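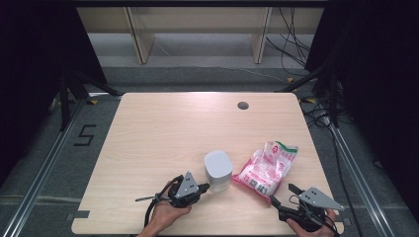

Table with a white container and a printed plastic bag.

Household Food Storage Project, Varenham and Motau
Progress report to the Araya Fund
Prepared by Padmavathi Rajan, project coordinator
18 April 2021

1. Summary of the period

This report covers the work from November until the end of March. In this time we have visited 270 households in the two districts, and we have finished the first round of the storage survey. The training part has started in Varenham. In Motau it is delayed by six weeks, and I explain the delay in section 3.

2. Household survey

The survey asks families how they keep rice, lentils, flour and spices between one purchase and the next. We wanted to learn how much food is thrown away at home and for what reason. Most families keep dry food in the bag from the shop, closed with a knot or a clip. Fewer families move it to a container with a lid. The families who use containers told us that they lose less flour to insects, but they also buy smaller amounts, so we must be careful with this comparison.

One question did not work well. We asked "How often do you throw away food?" and many people answered "never", also when they had told us five minutes before about a spoiled bag of lentils. We changed the question to "What was the last food you had to throw away?" and the answers became much better. The first 19 interviews in Varenham used the old question and we will repeat them by telephone.

3. Training sessions

Varenham has held eight sessions in the library hall. Each one takes ninety minutes and ends with tea. The part on reading date labels brings the most discussion, especially the difference between "best before" and "use by".

In Motau the hall we had reserved was closed for roof repair. We looked at two other places, but one has stairs only, and the other is too far from the bus. The school has now offered us its dining room from May. The trainer has agreed to the new dates without extra cost.

4. Materials

The printed guide exists now in three languages. We ordered 1,695 copies from Bellarwood and have given out 1,325 of them, mostly through clinics and the two markets. The clinic in Motau asked for more and we will send them from the remaining stock. There is a mistake on page four, where the storage time for brown rice is the same as for white rice. We put a correction slip in all copies that were still with us, and the clinics have received slips also.

5. Budget

Spending is below plan because of the late start in Motau. The hall rent not used there should be moved to travel, where we are near the limit after the repeated visits. I ask for the approval of the Fund for this change. The total of the grant stays the same.

6. Next period

We will begin the Motau sessions in May and finish the telephone interviews before that. The second round of the survey goes to the same households, so we are now checking addresses and phone numbers. A table of results by district will be sent with the next report, together with the corrected guide.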